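Sizing and Placing Returns Bins: Notes to Speak From
Bendport session, 12/2/25
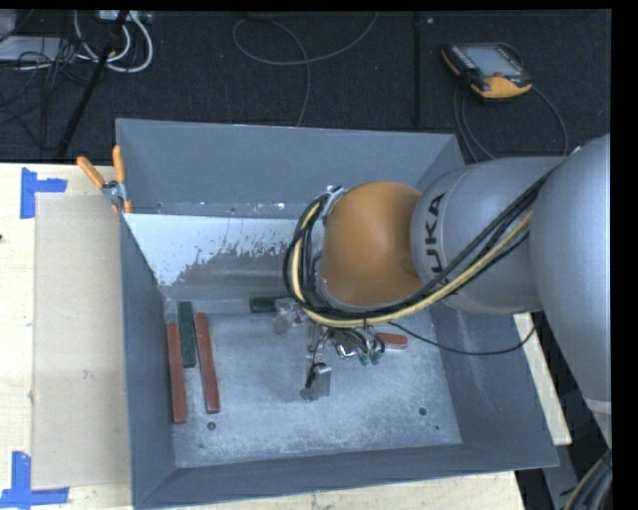 Slide 1. Open gray metal bin on a wooden tabletop.

Opening
Start with the question from the Jonby site: why do returned goods wait longer than outbound goods in the same building? Let the room answer first. Most will say staffing. Hold that until slide 4.
Define the terms. A return is any item that comes back through the dock with or without paperwork. A bin is any open-top container used to hold items between receipt and grading. Shelves and pallets are left out of this talk.

Slide 2. Fill level
Madigan ran its bins to the rim and emptied them at shift change. Items at the bottom were graded last, and often carried over. The change was a fill line at 50 percent of depth.
Point out that the line is on the inside wall. Tape on the outside was tried and ignored.
Expect the objection that half-full bins waste floor space. They do. The extra bins took up 20 square feet at Madigan. Give the number and move on.

Slide 3. Table height
Bin depth and table height have to be set together. A deep bin on a standard bench puts the rim too high for a short worker — the reach goes over the edge and the load lands on the shoulder.
Rule used at Druvmont: rim at or below elbow height, measured for the shortest person on the shift. Low tables with a footrest cost less than adjustable ones.

Slide 4. Wait time
Back to the opening question. With the fill line in place, the target is 30 minutes from dock to grading table. Staffing stayed the same at Madigan through January.
Read the chart left to right. The spike in week two is a late truck and should stay in the data.

Slide 5. Labels
One label per bin, short side, facing the aisle. Time of first item in, written by hand. Do not update the time when more items go in. Skip the printed label samples if running late.

Questions
Likely: mesh or solid walls? Solid for small parts, mesh for clothing.
Likely: does this apply to liquids? No — those need a separate tray and a separate talk.
Leave the sizing table on the screen. Handouts are by the door.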